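My grandmother, Safta Matei, wrote letters. When she died we found 171 of them in a biscuit tin, and I have been reading them since July, a few each evening, with the phone put well out of reach.
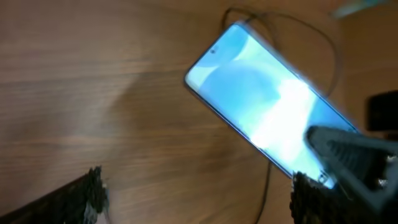
A lit screen and its cable on the table.

She wrote mostly to her cousin Aurelia Avram, about plums, and weather, and who had married badly – and oh, she could go on!
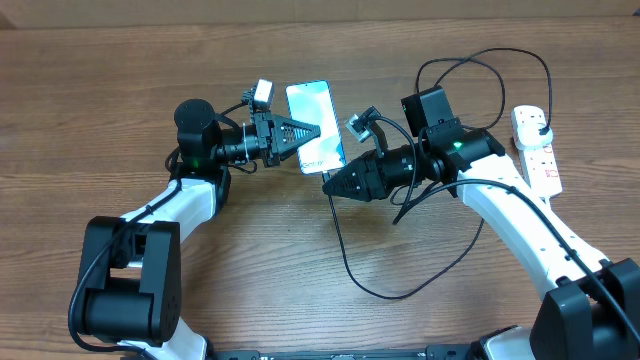 Aurelia answered every one, even the summer she was painting her whole house by herself. I find I like the dull letters best, the ones where the bread simply rose and the hens simply laid.
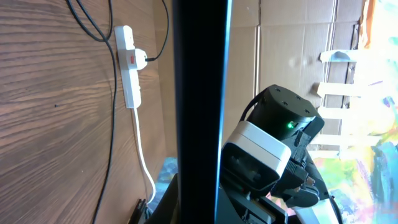
So I have begun writing back, in a way, to my old neighbor Silviu Bucur, who moved 47 miles off and still has lovely handwriting. My own is dreadful (he is kind about it), and it does take me all evening to fill two pages.

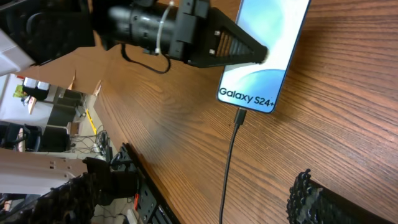
Starting a letter of your own

Begin with the weather. Safta always did.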